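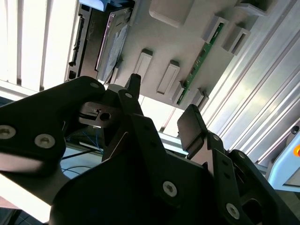 Home | About the Forum | Meetings | Papers | Members | Contact

Search this site Go

Kasten Growers' Forum
Minutes of the ordinary meeting held on 8 May 2023 in the upper room, Zorholm Corn Hall

In the chair: Valdir Vieira

Present: members as signed in the attendance book. Also attending: the Forum's clerk; a representative of Brendovov Packhouse; a representative of the Lallance Housing Trust.

1. Apologies
Apologies were received from the member for the northern orchards and from the district labour adviser, who had sent a written note (see item 4).

2. Minutes of the previous meeting
The minutes were agreed as a correct record, subject to one amendment. Under "Transport", the words "the Forum will pay" were replaced by "the Forum will consider paying". The chair signed the amended copy.

3. Matters arising
3.1 Signs at the Zorholm crossing. The clerk reported that the highways office had acknowledged the Forum's letter but had given no date for the work. Members noted that tractors and workers' minibuses would both be using the crossing heavily from the start of the soft fruit harvest. The clerk was asked to write again.

3.2 Translation of the safety leaflet. Completed and circulated. A member pointed out that the section on ladders still referred to a telephone number no longer in use. To be corrected before any further copies are printed.

4. Seasonal housing for harvest workers
4.1 The chair introduced the paper circulated with the agenda, which proposed common standards for accommodation provided by member farms to seasonal staff. The paper had been prepared after complaints last October concerning heating and the drying of work clothes at two sites.

4.2 The clerk read out the note from the labour adviser. The adviser supported the proposal in general terms but thought the wording on deductions from wages was unclear. In the adviser's view a worker should be able to see, before travelling, the full weekly charge for a bed, what it covers and what it does not.

4.3 The representative of the Lallance Housing Trust outlined the Trust's offer. It would inspect accommodation at the request of the farm and provide a written report within 10 working days. Reports would go to the farm in the first instance. The Trust would not publish them, but would confirm to the Forum whether an inspection had taken place.

4.4 In discussion the following points were made:
- Several members were content with inspection but objected to any charge falling on holdings that house only family members or one or two regular helpers.
- One member considered that the limit of eight persons to a unit was too high where there was a single kitchen. Another replied that the older caravans on his holding could not be replaced before next season, whatever limit was set.
- It was asked whether workers employed through an agency would be covered. The chair stated that the paper was meant to apply to anyone sleeping on a member's land for the purpose of work, and that the wording would be made plainer.
- A member asked that the standards should say something about where workers may receive post. This was accepted.

4.5 It was proposed and seconded that the standards be adopted for a trial season, with the limit of eight persons retained and a requirement for a second cooker in any unit housing more than six. On a show of hands the motion was carried. Two members asked that their votes against be recorded.

4.6 Action: the clerk to redraft the paragraphs on deductions and agency staff and to send them to the adviser for comment.

5. Recruitment for the coming season
5.1 The representative of Brendovov Packhouse reported that applications were lower than at the same point last year and that a larger share of applicants were asking for short contracts. The packhouse intended to run two shifts and would be recruiting for the evening shift locally.

5.2 Members expressed concern that the packhouse and the farms were again competing for the same people in the busiest fortnight. The representative accepted the point and offered to share the packhouse's shift plan with growers once it had been settled. The offer was welcomed.

5.3 There was some discussion of document checks. The chair reminded members that checks must be made before the first day of work, must be made for every employee and must not be made only for those who appear to come from abroad. Copies should be dated and kept securely. Members unsure of their position should take advice in good time.

6. Transport
The clerk had obtained prices for a shared minibus between Kasten station and the farms on the Zorholm road. After discussion it was agreed that the matter be deferred until growers had stated in writing how many days they would use the service. A member wished it to be noted that the item had been deferred at the previous meeting also.

7. Correspondence
7.1 A letter from the parish of Zorholm regarding mud on the lane was noted. Members with gateways on the lane were asked to sweep at the end of each working day.
7.2 An invitation to the Kasten show was received. The Forum will take its usual stand.

8. Any other business
A member asked whether the Forum held a list of dentists willing to see seasonal workers. No such list was held. The member undertook to make enquiries and to report.

9. Next meeting
The date of the next meeting will be sent to members by post and by email. The standards, as redrafted, will be taken as the first main item.

The chair declared the meeting closed.

Comments

Gatepost: Item 6, deferred again. My pickers walk that road at five in the morning with no pavement. Could those of us who are ready to pay not simply start?

Clerk to the Forum: Members wishing to begin sooner may write to the office, and the prices will be sent to them.

M. at Long Acre: Does the second cooker have to be fixed, or will a two-ring hob do? The wording doesn't say and I have one unit that it affects.

Hilltop: Please could the corrected ladder leaflet be put on the Papers page. The old one is still up.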